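Pre-Use Safety Checklist with Comments
Rultov Tabletop Arm Kit, trial unit
Supplied by Skernance on a monthly service plan
Checked by: Delphine Van Dusen
Start: Tuesday, 9:15 a.m.

Status marks: OK = pass. FIX = usable after correction. HOLD = do not run.

Section A. Power and cabling

A1. Power supply label matches the wall outlet. OK
A2. Power cord free of cuts and crushed spots. OK
A3. Cord routed away from the arm's reach. FIX
Comment: The cord that comes with the kit is short. It crossed the work surface on the first setup. Moved it behind the base and tied it down. Skernance should offer a longer one.
A4. Controller vents clear. OK
A5. Ground check at the base plate. OK

Section B. Mounting

B1. Base clamps tight, no rocking when pushed by hand. OK
B2. Clamp pads seated flat. FIX
Comment: The left pad had folded under. The setup guide shows this step only once, in a small drawing. It took two tries to get it right.
B3. Work surface does not slide under load. OK
B4. All joint covers in place, no missing screws. OK

Section C. Stop functions

C1. Red stop button halts all joints. OK
Comment: Pressed it during a slow move, a fast move, and a grip. The arm held position each time.
C2. Arm stays stopped after the button is released, until reset. OK
C3. Stop button within reach of the operator's seat. OK
C4. Software stop on the Purba control screen. FIX
Comment: Works, but the stop icon is the same size and color as the pause icon. Put a red sticker on the screen bezel next to it. Asked Skernance whether the icon can be changed in settings.
C5. Loss of signal brings the arm to a stop. OK

Section D. Speed and force

D1. Speed cap set to 190 mm per second for shared-table work. OK
D2. Cap survives a power cycle. HOLD, later OK
Comment: The first restart dropped the cap and went back to factory speed. Updated the Purba software and repeated the restart. The cap held. Add this to the morning check for as long as we have the unit.
D3. Grip force limit set to 50 percent. OK
D4. Fingertips firmly attached, no cracks or sharp edges. OK
D5. Service counter below 3000 cycles since last inspection. OK

Section E. Pick-and-place work area

E1. Only task items within reach. FIX
E2. Loose straps and bags kept out of the travel path. FIX
Comment: A carry strap can hook a finger on a low pass. Bags go under the table before the next run.
E3. Bottles closed and moved off the surface. FIX
E4. Start and goal positions known to the operator. OK
Comment: The practice task is the mouse and the mouse pad. Carpet is fine as a base, but loose paper should be weighted or removed.

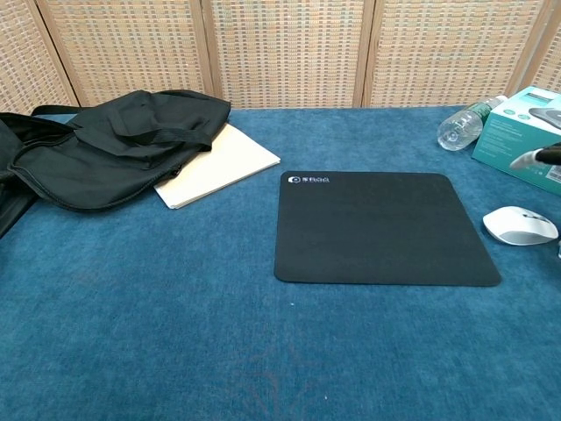

Delphine, on E1 I would mark that HOLD next time. The Flulten kit we tried in February had no way to set a keep-out zone, so we had to be strict about clutter. Rultov does have one, on the second page of the Purba settings. Draw the zone first, then decide what can stay on the table.

Reply from D.V.D.: Agreed. Changed E1 to HOLD until the zone is drawn. The zone tool is not mentioned in the quick start sheet, and I will raise that with Skernance along with A3 and C4.

Section F. Paperwork

F1. Operator manual on hand, printed. OK
Comment: 105 pages. Safety section is at the back.
F2. Service contact posted near the controller. OK
F3. Operator sign-in sheet started. OK

Open items: A3 longer cord, C4 icon, E1 keep-out zone.
Recheck B2 and D2 before the next session.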